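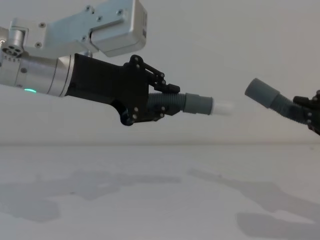 Home Audio & Streaming > Voice Control

Stelico soundbar won't wake to my voice since the update

kiletville_mum
Hi all, hoping some kind soul can help! Our Stelico soundbar used to answer from right across the lounge room, but ever since the April update I have to press the mic button on the remote every single time. I've retrained the voice match twice and my throat is getting sore – any ideas?

Osanero60
Welcome! Ours did the same. Go into Settings, then Microphone, and see whether Hands-free has been switched off. The update seems to flip it back to the default, which is a bit cheeky of them.

Chiamaka Oyewole
I'd gently disagree with Osanero there, as mine was still on and it ignored me anyway. What fixed it was unplugging the bar at the wall for 7 minutes or so and setting the favourites up again afterwards (a nuisance, I know).

Osanero60
Fair enough, but I'd hate to see anyone lose their favourites before trying the easy thing first!

kiletville_mum
Well, Hands-free was off, so I turned it on and now it hears me from the kitchen but not from the couch. My husband reckons it's the telly being too loud, and he may have a point.

Chiamaka Oyewole
Try mic sensitivity on High, love. And if that's no good, I'd still pull the plug.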